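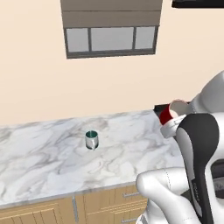
A roller shade over a kitchen window, lowered about halfway.

Tips > Kitchen > Windows and blinds

Looking after a kitchen roller blind

Apr 11, 2026

Kitchen blinds get dirtier than any others in the house. Steam carries a thin film of grease onto the fabric and dust sticks to it. Left for a year, the film turns yellow and is hard to shift. A few minutes now and then will put that off.

Weekly

Pull the blind all the way down and go over both sides with a dry microfibre cloth, top to bottom. The soft brush on a vacuum cleaner also works on the lowest suction. Do the bottom bar last. It is the part people touch, and it usually has the most on it.

Leave the blind down for the afternoon if you have washed the window. Rolling it up against damp glass is how the black spots start.

Grease marks

Check the label first. Most kitchen blinds are wipe-clean, but a plain woven cotton one will watermark.

For wipe-clean fabric, put 5 drops of washing-up liquid in 200 ml of warm water. Wring the cloth out until it no longer drips. Dab the mark, leave it for five minutes, then wipe along the weave with clean water. Scrubbing in circles leaves a shiny patch that shows when the sun is behind it.

Bicarbonate of soda paste is fine on the bottom bar but too rough for the fabric. I tried the Clirkel degreasing spray on an old blind and it took the colour out along with the grease, so test any spray on the back edge.

A blind that rolls up crooked

Lower it fully and look at the top of the tube. If the fabric has drifted to one side, stick a strip of masking tape on the bare tube at the opposite side to the drift, just under the fabric edge. Roll up and check. Add a second strip if it still wanders. Seven times out of ten one strip does it.

If the tube itself slopes, the brackets are out of level. Loosen the lower one and pack it with card.

A slow or slack spring

Take the blind down half unrolled, roll it up by hand and put it back. This adds tension. Do not overdo it, or the blind will shoot up and can crack the end cap. Danko end caps are sold in pairs at the Carkwood branch of Kosenton, and most hardware shops keep something similar. Take the old one with you.

Chains and cords

Keep them in the wall clip, well out of reach of children. Wipe beaded chains with the same soapy water and dry them before letting go.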